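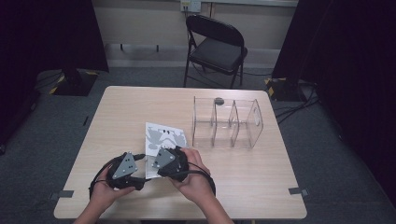
Work on the Kergate branch library refit moved from design to delivery in this period. The heating contract is closed, the electrical contract is open with two items outstanding, and the lending collection remains in storage at Prudwood. Furniture was settled in May: the rectangular table with the light wood-grain top is the pattern adopted for the study room, and 12 have been ordered. The shelving order is dealt with under item 3.

1. Heating and ventilation
The old boiler was removed and the flue capped. Two of the radiators on the north wall were moved to clear the new shelving line. The supplier, Onu, commissioned the replacement system and left the balancing sheets with Hayley Wainwright. One valve in the staff corridor sticks at low flow and will be changed under warranty. The ventilation grilles in the children's area were fitted at the wrong height and have been reset.

2. Electrical
Floor sockets are live in the main hall. The study room circuit failed its first test on insulation resistance; the fault was traced to a damaged run behind the old issue desk and the cable was replaced. Retest passed. Outstanding: emergency lighting at the rear door, and labels on the distribution board.
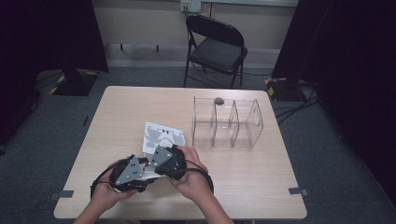 Light wood-grain table top with printed sheet; folding chair behind.

3. Shelving
Kornosar delivered the wall bays in two loads. The second load was short by 10 uprights, and the island bays cannot be built until these arrive. The delivery note was signed as complete in error - the claim has gone in with a copy of the packing list, and the supplier has accepted it in writing. No cost to the grant is expected.

Floor loading was rechecked by Morven MacRitchie after the bay layout changed. Her calculation allows full-height bays on the north and east walls only. The center of the hall is limited to low units, and the plan has been redrawn on that basis.

4. Stock
The weeding exercise is finished. A total of 2190 items were withdrawn, mainly duplicates and outdated reference works. Withdrawn stock has been offered to other branches before sale. Catalog records were amended in the same week as each batch.

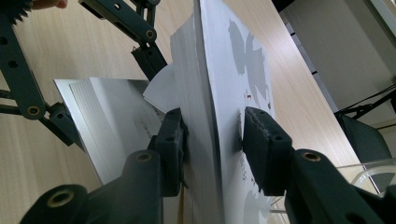

Gray printed shapes on white board, with small characters in dark and red lower down.

Paperbacks are being checked for loose leaves and weak spines before they go back on the shelves. Items needing glue only are repaired in house. Anything with mold is bagged and kept apart from the main store. 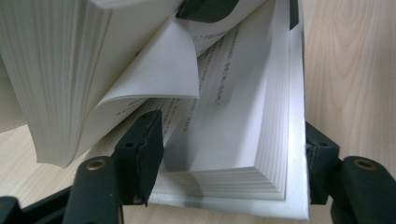 The store at Prudwood is leased to the end of the next period. Humidity readings there have stayed within the agreed limits, apart from one rise after the roller door was left open overnight. The door now has a closing alarm.

5. Budget and variations
Spending is on profile. One variation was approved, for the replacement cable in the study room. The contingency line is 20 percent drawn.

6. Next period
Island bays to be built on receipt of the missing uprights. Emergency lighting to be completed and certified. Return of stock to start with adult fiction, followed by local history. We request agreement to move the signage payment into the next claim, as the artwork is still with the printer.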